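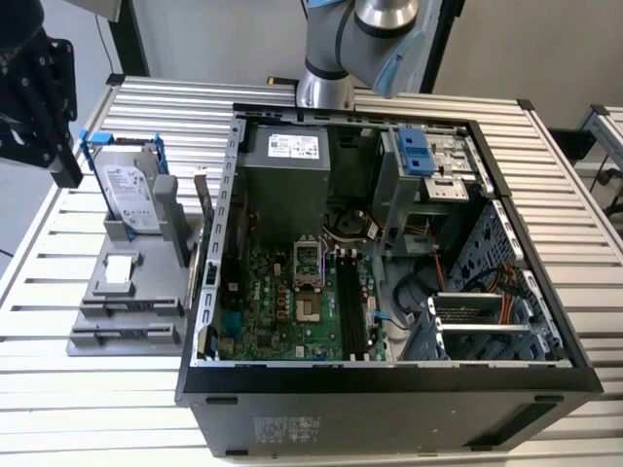 Makhubela wrote in the margin of the last entry that a rule which depends on someone remembering it is only a wish, and that I should put the memory rules into the program before I put them on the wall. I agree with the first half. For the second half I think we need both, so I try to write them properly now.

Thursday, started 8.15. Desktop cell, tower on its side, memory insertion. The subject today is the handling rules and not the speed.

State of the rules this morning: the old sheet has too many lines and half of them come from the time when we did everything by hand. "Take care of static" is not a rule. What does the operator do at 8.15 to take care of static? So I went through it line by line and wrote beside each one who checks it and when. If I could not fill in both, the line was crossed out or written again.

First rule, earthing. The person who loads the bench wears the strap and tests it before touching the first part, every shift. The test goes in the shift book with initials. The fingers of the gripper are a different matter. Our limit sheet from Rundska gives a resistance to ground for the tool, and we have measured it only when a tool was new. From now on we measure after every change of finger pads also. I had an argument with myself if this is too much work, but it takes two minutes and the meter is in the drawer anyway.

Second rule, the socket. With an open CPU socket no tool may pass over it lower than the clearance height, unless the step needs it. The pins are the one thing on this board we cannot repair here. I set 100 mm as clearance for all travel moves, and the descent to the memory slots must begin beside the socket and go straight down. The old path came in on a diagonal, which saved very little.
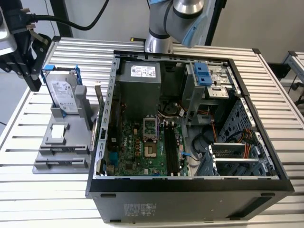 The height is measured from the highest point of the case and not from the board. I write this because the two drawings in the folder do not agree, and the Garnley version takes the board as zero. If somebody loads that one without reading the header, the clearance is smaller than he believes. I have put a line through the Garnley drawing in red and moved it to the back of the folder. Please do not take it out again before it is corrected.

Third rule, cables. Loose cables inside the case are to be laid away from the working area before the cycle is released, by hand, with the arm stopped. The vision check does not find a thin black cable on a dark floor with enough certainty, so I don't want to rely on it. If a cable moves during the cycle: stop, do not push it with the tool.

Fourth rule, force. Here I was too generous in the past. The force limit for the descent and the force limit for the last push are now two separate values, and the low one is active until the module is in the guides of the slot. A stop on the low limit is never overridden from the panel. One goes and looks.

Order of work for one module, as it will stand on the wall:

1. Check the strap, check the latches of the slot are open, check the case does not rock on the bench.
2. Compare the notch of the module with the key of the slot. By eye, each time.
3. Approach at reduced speed, low force limit, and hold above the slot until the operator confirms.
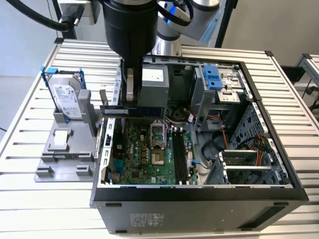 4. Lower into the guides. If the limit stops the arm, retract straight up the same way and call a second person.
5. Final push with the second limit. Open the fingers only when the force reading is stable.
6. Retract to clearance height, then inspect both latches with the lamp.

For the hold in step 3, I first wrote 30 seconds and then automatic continue. I have removed the automatic continue. A colleague can be turned away for longer than that, and then the arm moves when he is not expecting it. Confirmation is by button, and there is no time limit on the wait.

About people near the arm. The rule on hands in the case was written in three places with three different words (stopped, paused, in standby). These are not the same thing for our controller. Now it is one word everywhere: stopped, that is, drives off and the lamp on the cabinet dark. Paused does not count. I ask everyone to use the word this way when speaking also.

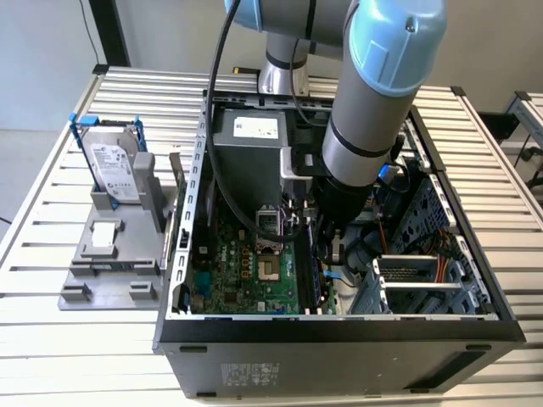

Barberg Refurbishing Cell – Methods and Safety Group

Open points, not finished today:

– Pads. We have no rule for when they are worn. I propose inspection every 1000 grips, but I have no data behind this number, it is only a start. Who has better, please write it below.
– The shift book has no column for the pad measurement. For now write it under remarks.
– Step 2 by eye is weak. It depends on the light, and in the afternoon the light on that bench is poor. Ask for a second lamp.
– The wall sheet must carry a version letter and the same letter must be in the program header. If they differ, the cell is not started. Makhubela will like this one, I think.
– Clearance for travel with the taller case type is not decided. Until then no taller cases.

Stopped at 16.40, drives off, book signed. Wall sheet is printed as draft B, draft A is in the bin.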